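Frequently Asked Questions: Helping the Onon Arm Learn to Push Blocks

What is the Onon project?

Onon is our effort to teach one robot arm to move things on a tabletop when somebody asks it to in plain words. It runs out of the Edmont workshop, and Nosipho Zwane looks after the arm itself, while Zanele Potgieter looks after the examples it learns from. The arm doesn't come with any idea of what "next to" means, bless it, so we have to show it.

What would I be doing if I signed up?

You'd steer the arm with a hand controller and push the blocks where you'd like them to go, one short push after another. We save each push along with what the camera saw at the time. Later on, somebody else watches the clip and types a sentence that fits it, and that pair is what we call an example.

Do I need any experience?

None at all! A few of our best drivers had never touched a controller before. A session runs 112 minutes with a break in the middle, and the first stretch is only practice, so please don't fret over a wobbly start.

How many examples do you need?

We're aiming for 2,000 before the first training run in January. If that run goes well we'll move over to the Hokow table and start again with a different set of objects.

What should I write when it's my turn to describe a clip?
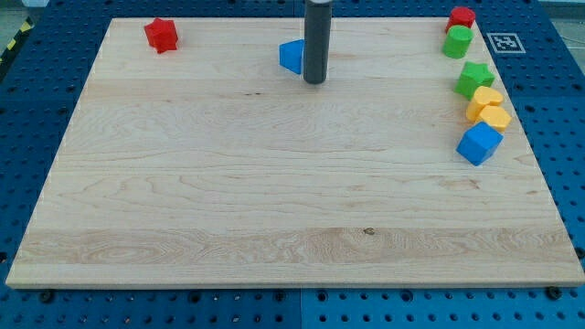 Sentences work best when they sound like something you'd say to a friend across the table, and we'd much sooner have a plain one than a clever one. Do make sure it can only mean one thing, though. "Push the star to the left" is no help when there's a red star standing off by itself and a green one over in the line on the right, so name the color as well. The same goes for the cylinders - red or green, please say which.

What if I make a mistake while driving?

Keep going and fix it if you can. Recoveries are useful to us, and we keep them. If a block goes over the edge, press the stop button and call Nosipho over before you reach in.

Can I see my clips afterward?

Yes, they go up on the Moodley page within 5 days, under your driver number.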